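Subject: Re: [shared-room] Setting out the tea things

Dear all,

Thank you for the many answers to my question. I have now read all of them, also the long one from the Fekevach group, and I tried the arrangement again with the same few things: tray, cup, apple on a plate.

> On 4/7/23 the Bisht house wrote:
> We always put the cup upside down in the middle of the tray.
> It keeps the dust out. The fruit goes on its own plate, in
> the far corner, so that it cannot roll against the cup.
> Books should stay outside, never under the tray.

I followed this advice almost word by word. The cup is upside down on the tray, the apple is behind it in the corner, and the books are to the left. 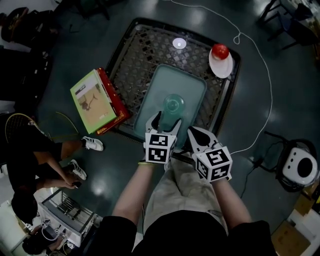
My only doubt is about the lattice. A small spoon would fall through such a pattern, I think, so I would lay a cloth under the tray. In our old room at Trosari we had a cloth of 101 cm and it was too long on every side. Does somebody have a shorter one to lend until May?

About the glass top with the braided border I have less to say. It is easy to wipe, but I find that a plate slides on glass more than I like, and I would keep the fruit well away from the border. 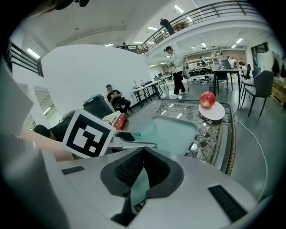 Posted by: Samer Smadi, list member no. 2243

Somebody asked also if the tray must be parallel to the sides. I prefer it diagonal. Then the corner is free for the plate, and one can take the tray by its two ends without touching the apple.
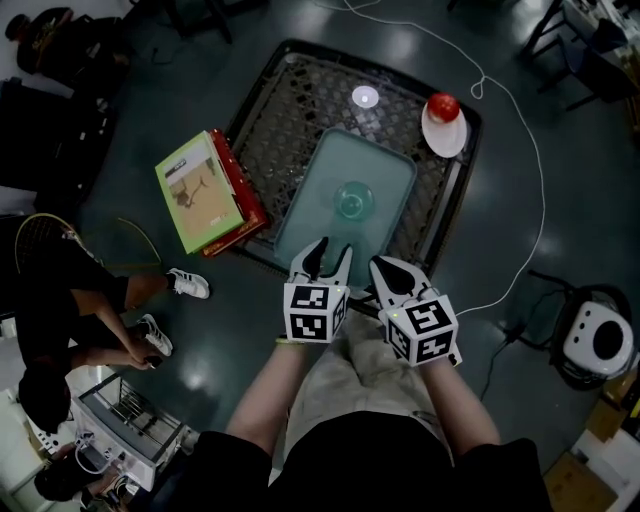
Samer Smadi

P.S. The two books, the light green one on the red one, can go back to the Zasteck shelf. If you take them, please write it in the notebook by the door.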